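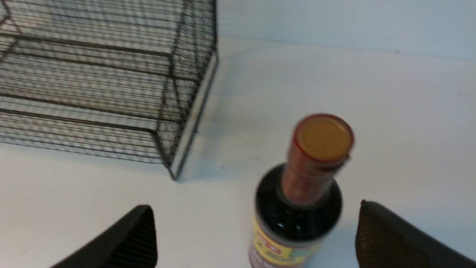
Daiane Brandão
October 2022
Print this page | E-mail this page

Section 5. Condiment rack task

Putting away bottles remains a supervised chore in this release. The Melano arm handles upright glass bottles well enough for daily use – small jars with flip-top lids are still unreliable.

5.1 Set the wire rack on a plain, light table with its lower shelf facing the arm.

5.2 Stand one capped bottle on the table, clear of the rack.

5.3 Open the fingers fully and center them on the bottle before lowering. Stop if the wrist view is blurred.

5.4 Close on the glass body. Do not grip the cap or neck band.

CAUTION: Lift at least 9 cm before moving toward the rack. Fingers can catch in the mesh.

5.5 Release only when the base is level on the lower shelf, behind the front rail.

NOTE: Dark glass reads poorly under direct light. Allow up to 20 seconds for detection.

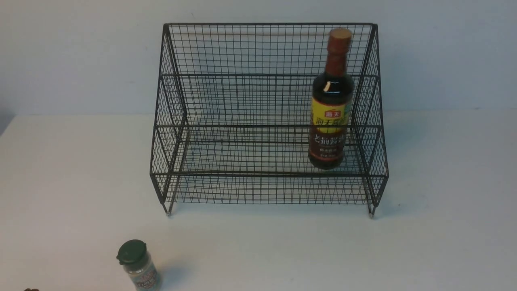

5.6 Leave spice jars on the table and shelve them by hand. Jar handling is planned for the January update.

5.7 Park the arm and save the log.

Print this page | E-mail this page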